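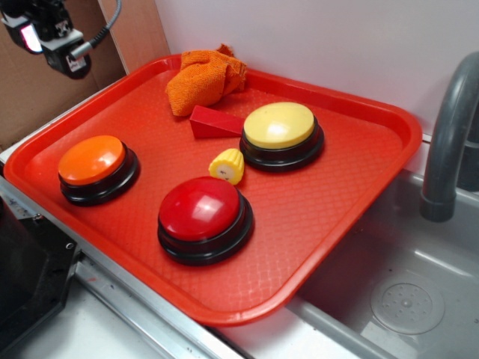
How to set up sound for a small bar gig

Most bars that put on live music have no engineer, so the band does its own sound. These steps are for a singer, one or two guitars and a hand drum or cajon in a room holding up to 51 people.

1. Ask the venue where the power sockets are and what time you can load in. At the Trorkora in Pornton we get 20 minutes, so the leads are coiled in the order they come out of the bag.

2. Put the speakers in front of the microphones, at head height, one each side. Point them at the audience and away from the back wall.

3. Plug everything in with the mixer turned down. Switch the mixer on first and the speakers last. At the end of the night, do it the other way round.

4. Set the vocal first. Sing as loudly as you will in the set and turn up the gain until the red light flickers, then back it off a little.

5. Add the guitars, then the drum. If the words get lost, turn the guitars down before you touch the vocal.

6. If you hear a ring, move the microphone or the monitor. If it stays – ours usually sits near 2000 Hz – cut that band slightly on the mixer.

7. Play one full song and have someone listen from the bar. A full room soaks up sound, so expect to nudge the vocal up after the first number.

Last updated November 25, 2021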